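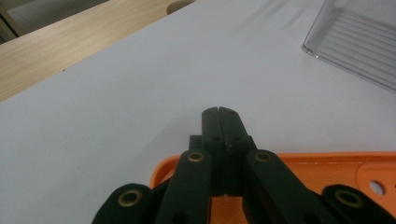
Can a Robot Do Your Chores Yet?
By Emerson Toledo
June 23, 2022

Some can, a little. Most can't, and the reasons may surprise you.

Think about putting away the dishes. You look at a spoon, reach out, and pick it up. You don't have to think about how hard to squeeze. Your fingers feel the spoon and your brain does the rest. You have been practicing since you were a baby.

A robot starts with none of that. Someone has to give it a way to see, a way to hold things, and a way to decide what to do next.

Robot hands

Many robot hands don't look like hands. They have two fingers that open and close, a bit like kitchen tongs. This kind of hand is called a gripper. Two fingers are enough to pick up a block, a cup or a sock. They are not so good at tying a shoelace or peeling an orange.

Try it yourself. Use only your thumb and one finger to fold a T-shirt. Now do it with thick gloves on. It takes a lot longer!

Clear things are tricky

Robots often use cameras to find objects. A red ball on a white table is easy for a camera to spot. A clear plastic box is much harder. Light goes through it and bounces off the edges, so the computer may not be sure where the box begins and ends. People get fooled by glass too -- just ask anyone who has walked into a patio door.
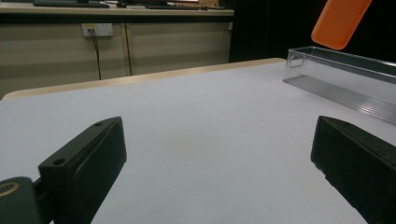
Shops and homes

Machines already work in some stores and warehouses. At the Prado warehouse, a robot called Betotari moves boxes from one shelf to another. The boxes come in 6 sizes and the robot knows all of them. It has the same job every day, and that helps.

Your home is different. The laundry is in a new heap each time. The dog moves. Somebody leaves a backpack on the stairs.

Cauã Andrade builds robots and has been teaching one to fold towels. In March it folded 15 out of 27. "The other ones looked like a bird's nest," he says.

So when?

A robot vacuum can clean a floor now, and a dishwasher is a machine that does a chore too. A robot that can clean your whole bedroom, from the socks to the bookshelf, is going to take more time. For now, you will have to pick up the socks.

Words to know

Gripper: the part of a robot that holds things.
Warehouse: a big building where goods are kept.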